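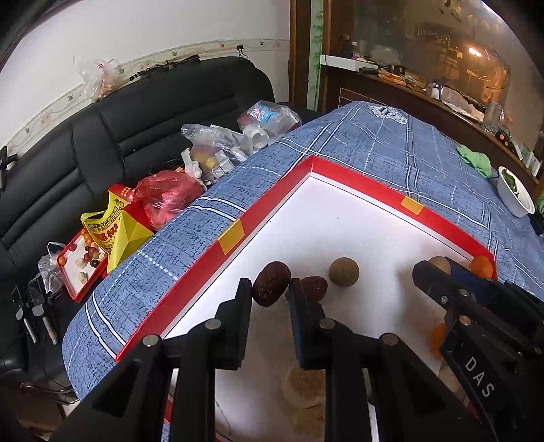
Zwischenbericht Dattelsorten-Archiv Salcedo, Stand September

Die gute Nachricht zuerst: Von den 190 Sorten auf der Liste sind 80 beschrieben, verkostet und eingetragen. Die weniger gute betrifft die Verkostung. Zwei Gutachter haben nach der zwölften Probe um Käse gebeten, was im Kostenplan nicht vorgesehen war und unter »Sonstiges« steht.

Kaj Brøndum hat das Register aus Plesance übernommen, samt einer Rechtschreibung, die vor allem von Selbstvertrauen zeugt. Die Bereinigung kostete uns fast 12 Arbeitstage. Natalia Meléndez führt die Interviews mit den Händlern weiter; jeder von ihnen verkauft nach eigener Auskunft die einzig echte Ware.

Verzug gibt es beim Etikettendruck. Udamance hat zweimal geliefert, beide Male das Falsche, immerhin pünktlich. Wir bitten daher um Übertragung der Restmittel ins nächste Quartal. Die Abrechnung reicht Fedir Sydorenko nach, sobald er die Käsequittung lesen kann.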